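Outline boards go on show in Nerimthorpe

A display built around a white board, a set of blue parts and the outlines they belong to has opened in the Pathak Building on Nerimthorpe's main street. It will stay up through the end of March.

The boards are made by Kikeck, a small workshop two blocks from the building, and are sold under the name Zulla. Each one is a flat rectangular sheet with outlines printed on it. The loose blue parts are placed over the outlines until the layout is complete.

Ebenezer Gyamfi, who started the workshop, said the first Zulla boards were meant for packing benches, where workers had to check that a kit was complete before it was boxed.

"If an outline is showing, a part is missing," Gyamfi said. "People understood it right away. Then they started asking if they could take one home for their kids."

Kikeck has made almost 3000 boards so far. Most still go to repair shops and schools. The workshop switched to blue for the parts after customers said the earlier gray ones were hard to find on a crowded bench.

The display takes up a room on the ground floor. A board is laid out on a dark tabletop in front of a black curtain, under strong pink-magenta lighting that colors the white sheet and everything near it. Aarti Upadhyay, who planned the room, said she tried plain white light first and did not like it.

"It looked like an office," she said. "With the pink, you go straight to the board."

Upadhyay said the color does make the work slower, as the blue looks different from what people are used to. Visitors who want to try a layout under ordinary light can do so in the hallway, where boards are set out on two long tables. Parts should be put back in their trays when a layout is done.

The building's owners paid $300 toward the curtain and the lamps. Kikeck supplied the boards and will leave several with the Nerimthorpe after-school club when the display comes down.

Gyamfi said the workshop is also working on a larger sheet with 100 outlines. It had been expected this winter, but the printing on the first batch came out too faint and the sheets had to be redone. No price has been set.

Entry is free. The room opens at 10 a.m. and closes at 4 p.m., and groups are asked to call the front desk ahead of time. Parking is in the lot behind the building, by way of the side street. 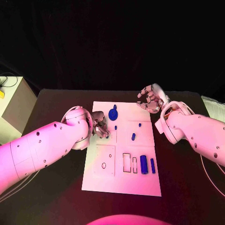 More local news

Water main work moves to the north side of Nerimthorpe

School board hears bus route changes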